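Craft fair setup thread. I have a stall at the Alarcón hall in March and I'm sorting the backdrop and table covering at home first, so I'm not doing it at six in the morning on the day.

1/ The stall fee was paid in January. You get a bare table and a power outlet, and everything else is on you. I sell small glazed dishes, mostly pale ones, so I want a dark surface under them.

2/ Tablecloth is black fabric from Vanutell. I tried a gray one last year and the dishes disappeared on it. Black shows lint, so a lint roller goes in the kit.

3/ Backdrop is a white panel. It has done a few fairs already and picks up marks every time it goes in and out of the car. Mild soap first, then a melamine sponge if that does nothing. Test a corner – the sponge can dull a glossy finish.

4/ Stock list is at 118 pieces – sorry, typo, 3118 is the last number in my stock book. The book started at 1054 when I moved over from the old spreadsheet.

5/ Cloth against panel, before any cleaning or ironing:

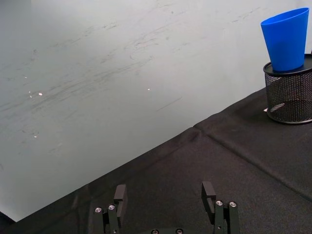 Scuffs on the white, fold line still in the black. Both on the list for tonight.

6/ Plan for the crease is a medium iron with a damp towel on top. After that the cloth travels rolled on a cardboard tube.

7/ Where the cloth bunches up at the base of the panel I'll pull it flat and clip it at the back of the table. If anyone has clips that hold on a thick tabletop, tell me which ones. The Drostia ones I bought slide off.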